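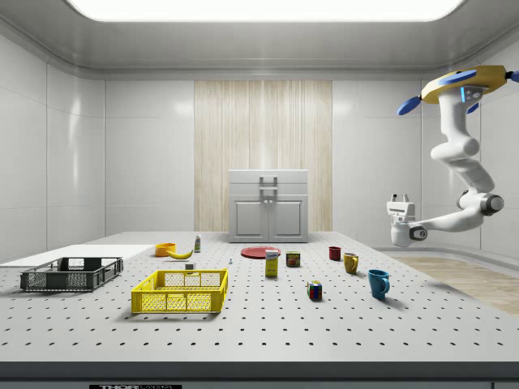 Can I use these files to find out whether the Windcombe buses run on time?

Only at the Fodgate and Modgate stops, and only for the morning trips. For the rest of the route you would be guessing, and the bus company already does plenty of that.

Windcombe Bus Log, README

What's in the folder

arrivals.csv – 2000 rows, one per bus seen at a stop
timetable.csv – the printed times, typed in from the paper leaflet
notes.txt – remarks written down at the stop, lightly cleaned up
changes.txt – what was fixed and when

Why it exists

The company's leaflet says the morning service is "reliable." It doesn't say how that was measured, or from which stop, or what happens to a bus that never shows up. I asked and got a friendly letter that answered none of it. Peninah Rashidi had been writing down arrival times at Fodgate on the backs of envelopes, so we started from her envelopes and agreed on a form.

Columns in arrivals.csv

stop: fodgate or modgate, lower case
month: month name only
due: printed time, 24-hour clock
seen: time the front doors opened, 24-hour clock
late_min: seen minus due, in whole minutes; negative means early
status: came, missing or unsure
who: pr, st or other

A blank in seen means the bus was marked missing or unsure. Please don't fill it with the average. One person has done that already and then wrote to tell us the service was better than we thought.

How times were taken

Peninah used a kitchen timer set against the radio. Spyros Triantafyllou used his phone. They stood at the same stop for a week in April to compare, and mostly agreed. Where they didn't, both readings are in notes.txt and the later one is in the table. You may think that's unfair to the company. I went back and forth on it, and if you'd like the earlier one, the notes have everything you need to swap it.

A bus is "missing" if it hasn't come 25 minutes after its printed time. The cutoff is ours. With a shorter one you get more missing buses and a nicer-looking average for the rest, so be careful with any chart that shows only the average, including mine.

What I don't trust

Modgate before 07:10. The stop faces the wrong way and it is easy to mistake the school bus for the regular one in the dark. I've left those rows in with status set to unsure where the notes gave me a reason to doubt them, but I expect there are others.

Anything marked "other" in the who column. These came from neighbors who meant well. Too many of the times end in a zero or a five.

Early buses. A bus that leaves 2 minutes early is worse for a passenger than one that comes 2 minutes late, and late_min hides this completely. It also can't see a bus that left before the person with the form got there. Some of our missing buses were probably early ones.

The Kwok tracker. People keep asking why we didn't just pull times from the Kwok app. We tried it for a while at Fodgate. It showed buses arriving while we were looking at an empty road, and when a trip was dropped it simply took the line off the screen. No Kwok times are included here.

What you shouldn't do with it

Don't rank drivers. There are no driver names in the files and we took out the remarks that would give somebody away.

Don't compare it with other towns unless they used the same cutoff. Don't quote "the Windcombe figure" either – there are two stops here and they behave differently, Modgate being after the railroad crossing.

Known mistakes

The timetable changed partway through and the old times stayed up at Modgate. Rows are matched to the new leaflet, even where passengers had only the old one to go by.

One sheet got rained on. I typed in what I could read and left out the rest.

Reuse

Free to copy and change. Say where it came from, and say what cutoff you used. Corrections go to Spyros, who keeps the paper forms and will want to see yours.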